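Dryer shuts off mid-cycle, no error code - troubleshooting log
Posted Dec 17, 2023 by the Pearce Street laundry blog

I'm writing this up because I couldn't find anything useful when my dryer started acting up, and maybe it'll save somebody a weekend. The machine is a Prurnitz vented electric, the older model with the dial. I bought it used in May from Lelgate Appliance and it ran great all summer and fall. Then it began quitting in the middle of a load. No beep, no blinking light, it just stops. Open the door and everything is warm and damp and sad.

What it does: I start a normal load on medium. The drum turns, heat comes on, all good. At 40 minutes, give or take nothing (I timed it with my phone on three loads in a row), it goes dead. The dial light goes out too. If I leave it alone for a while it'll start again like nothing happened. Turn it right back on and I get zip.

First thing I tried - the lint screen. I clean it every load, I'm one of those people, but I'd never washed it. Dryer sheets leave a film you can't see. I ran water over mine and the water sat there in a little puddle instead of going through! Scrubbed it with dish soap and an old toothbrush until it drained. Put it back, ran a load, same shutoff. So that wasn't it, but I'm glad I did it anyway, it was gross.

Second, the outlet and the breaker. Breaker never tripped. I flipped it off and on just to feel like I was doing something. The plug looked fine, no brown spots, no burned smell. I also tried the dryer with the washer off in case the two were fighting. No change.

Third, I opened a ticket with Lelgate. They wrote back the next day, pretty friendly, and asked me to run it empty on high with the vent hose disconnected. I did (window open, door to the hall shut) and it ran the full 66 minutes without a hiccup. Hooked the hose back up, put in a load of towels, and it died again. They said that pointed to airflow, and that the machine has a safety thermostat that cuts everything when it gets too hot and resets itself once it cools down. That matched what I was seeing, right down to the waiting.

So I pulled the dryer out, which took some swearing, and there was my problem, or half of it. The foil hose behind it was squashed nearly flat. I must have shoved the dryer back too far when I mopped. I swapped it for a short piece of the semi-rigid kind and used proper clamps this time. Then I went outside and checked the vent hood. The flap was stuck with a felt pad of lint behind it as thick as a slice of bread. I got it out with a brush on a long flexible rod from Zodov. Go slow with the brush and keep turning it the same direction or the sections unscrew inside the duct. Ask me how I know.
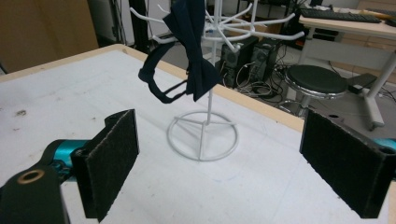 The dryer was out of commission for most of this, so I got pretty good at hanging things. Shirts went over the shower rod and jeans over the backs of chairs. For small stuff, one of those white wire rotating stands with the hooks at the top works better than a clothesline, and you can set it right on a table. A navy bow tie hangs from an upper hook just fine, and that's something I wouldn't put in a dryer even on a good day. Socks are okay too if you pinch them over the hook. Towels are hopeless, take them to the laundromat.

Result after the new hose and the clean vent: two full loads of towels, start to finish, no shutoff. Drying time is way down as well. Air comes out of the hood outside hard enough to push the flap all the way up, and before it barely wiggled.

One thing still bugs me. There's a faint squeak when the drum first starts turning that goes away after a minute. Lelgate thinks it's a roller and told me it can wait, but not forever. They also said a thermostat that's been tripping over and over can get weak and start cutting out early, so if the shutoff comes back with good airflow, that's the next part to swap. I've asked them to keep the ticket open until I've done a couple more weeks of laundry.

Status: open, watching it. I'll add a note if it quits again.

Recent posts
Washer walks across the floor on spin
Getting dryer sheet film off a lint screen
Foil hose or semi-rigid, what I'd buy again
Prurnitz dial light stays on after the cycle ends
How to level a machine on an old floor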